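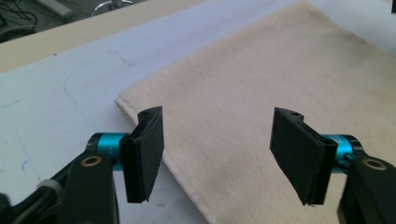 Visit report: Burnedness demonstration lab, August

The lab takes up the second floor of a former print works. Burnedness rents the front half and uses it for one thing: collecting demonstrations of household and laundry tasks, by hand and by remote control. I went with Yaa Asante from our handling group. Morena Santoro, who runs the floor, met us at 9:30 and gave us the whole morning.

Our interest was narrow. We handle flat textiles in the returns line and have never had a gripper that picks up a single edge reliably. Burnedness says it can train a policy for a new cloth item from demonstrations alone, with no cloth model and no fixture. We wanted to see how the demonstrations are made and what they cost in labor.

Hand-held stations

Most of the work is done with hand-held grippers. The operator holds the tool, opens and closes the fingers, and does the task at normal table height. A camera on the tool records the work from the same side the robot will later see it. The finger geometry matches the fingers on the arm, so a grasp shown by hand should carry over without retargeting. Santoro was careful to say "should."

The towel task was running when we came in. The operator starts with the towel flat, brings the open fingers down over an edge, pinches, lifts, folds, and releases. Sabina Biswas, who trains new operators, told us the approach is the hard part to teach. People used to folding laundry sweep the fabric together with the whole hand. Two fingers cannot do that. The pads have to straddle the hem and close with light contact against the table, and the wrist has to stay still until the grasp is complete. Early attempts by new people tend to be too fast to be useful.

An episode is thrown out if the fabric slips and is regrasped without a clear pause. Slips followed by a pause are kept and tagged as recoveries. Biswas wants more of these, and the current set has too few.

The towel set stood at 2883 accepted episodes on the day of our visit. A practiced operator records 70 in a shift. Starting positions are changed by hand from a printed card, which I thought was slow, but Santoro prefers it to letting operators choose. Left alone, they drift toward the same two or three placements.

Remote control station

The second room has the teleoperation setup, called Fontana in-house. The operator sits at a pair of leader arms and the follower arms copy the motion. Myroslav Tymoshchuk ran a bag-opening task for us and then let Asante try it. Her first grasp missed. Her third was fine, though it took over 22 seconds, against a few seconds by hand.

Fontana is used where both arms must stay in contact with the object, or where joint limits matter. Hand-held demonstrations can include motions the robot cannot reach, and these have to be filtered later. Teleoperation rules them out at the source – at the price of speed and operator fatigue. There is no force feedback on the leader arms. Tymoshchuk judges contact from the video and from motor sound, and he said he would not want to do thin fabric this way for a full day.

Open points

Santoro did not have transfer results for fabric thinner than fleece. Our returns are mostly shirts and pillowcases, so this matters. She offered to run a small set if we send samples.

Pad wear is checked by eye at the start of each shift. I asked whether worn pads are logged against episodes and they are not yet.

Asante will send the pillowcases. I have asked for the operator card and the rejection rules in writing.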